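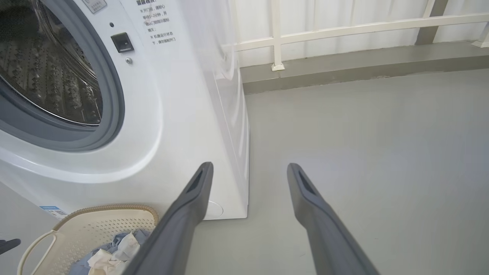 ## 4. Puesta a punto de la estación de lavadora

Esta sección cubre la preparación del manipulador Jirnanex en la estación de lavadora de carga frontal: posición de la base, dedos de la pinza, cámara de muñeca y puntos de referencia. Se da por hecho que el brazo ya está montado, cableado y con el controlador Flanulport en la versión que figura en la hoja de entrega.

### 4.1 Antes de empezar

Material necesario:

- Llave Allen de la bolsa de accesorios
- Paño sin pelusa
- Galga de 2 mm
- Cesto de ropa con paredes rígidas y asa abierta
- Consola de mando con batería por encima del 30 %

> **PRECAUCIÓN.** Pulse la parada de emergencia antes de meter las manos entre los dedos de la pinza. La pausa de programa no corta la alimentación de los motores.

> **PRECAUCIÓN.** No ejecute ningún paso de esta sección con la lavadora en marcha. Muchos modelos mantienen la puerta bloqueada unos segundos después de parar. Respete el tiempo de espera que indique la etiqueta de la propia máquina y no tire de la puerta con la pinza mientras el cierre siga bloqueado.

### 4.2 Colocación de la base

1. Compruebe que la lavadora apoya directamente en el suelo y no cojea. Si se mueve al empujarla por una esquina, nivele las patas.
2. Si la máquina lleva funda o plástico en los laterales, sujételo de modo que no invada el frontal. Los pliegues sueltos dan lecturas falsas de profundidad.
3. Acerque la base móvil hasta que la cámara de muñeca vea a la vez la puerta y el cierre.
4. Baje los estabilizadores y bloquee las ruedas.
5. Deje el cesto en el suelo, delante de la lavadora, con la boca hacia arriba. No debe tapar el acceso al filtro de desagüe.
6. Retire del suelo cables y herramientas dentro del radio de trabajo.

**Nota.** En instalaciones con barandilla o murete junto a la máquina, defina una zona prohibida que incluya los postes y sus placas de anclaje. El editor de zonas está en *Celda > Límites*.

### 4.3 Dedos de la pinza

Los dedos largos del juego Ogunleye son simétricos y se pueden intercambiar. Se montan así:

1. Abra la pinza por completo desde la consola.
2. Pulse la parada de emergencia.
3. Limpie las caras de apoyo con el paño seco.
4. Encaje cada dedo hasta el tope y apriete los tornillos en cruz, primero sin fuerza y después a fondo.
5. Rearme y cierre la pinza al 19 % de velocidad.
6. Pase la galga entre las puntas. Si entra, afloje un dedo, corrija y repita desde el paso 4.

No use grasa ni fijador de roscas. Revise el apriete cada 200 ciclos de carga y anótelo en el registro de la celda.

### 4.4 Cámara de muñeca

1. Limpie la óptica y abra la vista en directo.
2. Con la pinza abierta, compruebe que ambas puntas aparecen en la imagen y que queda suelo libre entre ellas.
3. Ajuste la exposición apuntando al tambor. El acero perforado produce brillos; baje la ganancia hasta distinguir las perforaciones a través del cristal.
4. Si hay una pared clara muy iluminada detrás de la máquina, desactive la exposición automática. De lo contrario, la junta gris se confunde con el interior del tambor.
5. Guarde el perfil con el nombre de la estación.

### 4.5 Registro de los puntos de referencia

Lleve el brazo en modo guiado y confirme cada punto con la tecla verde:

| Punto | Dónde se toma |
|---|---|
| P1 | Centro del cristal de la puerta |
| P2 | Cierre de la puerta, en el panel frontal |
| P3 | Borde inferior de la junta |
| P4 | Centro de la boca del cesto |
| P5 | Tapa circular del filtro, abajo a la derecha |

P5 solo sirve como zona de exclusión. El robot no abre el filtro.

Para P3, acérquese en vertical y pare antes de tocar la goma. Un dedo apoyado en la junta desplaza el punto y puede marcarla.

### 4.6 Prueba sin ropa

1. Vacíe el cesto y el tambor.
2. Abra la puerta a mano.
3. Lance el programa *Hikham > Prueba en vacío*.
4. Observe el recorrido completo desde fuera del radio de trabajo, con la consola en la mano.
5. Si algún dedo roza el marco o la junta, pare y repita P1 y P3.

Después haga la misma prueba con una sola prenda de tamaño mediano. Las prendas claras y arrugadas son las que más fallan en la segmentación, así que conviene incluir una en la segunda pasada.

### 4.7 Avisos frecuentes

**E-30, punto fuera de alcance.** La base está demasiado lejos. Repita el apartado 4.2 desde el paso 3.

**Cesto no encontrado.** El dedo izquierdo tapa parte del cesto en la posición de reposo. Desplace el cesto o cambie la posición de reposo en *Celda > Inicio*.

**Deriva de la pinza.** Tornillos flojos o dedo mal asentado. Vea el apartado 4.3.

Revisión de esta sección: Catriona Moncrieff, diciembre.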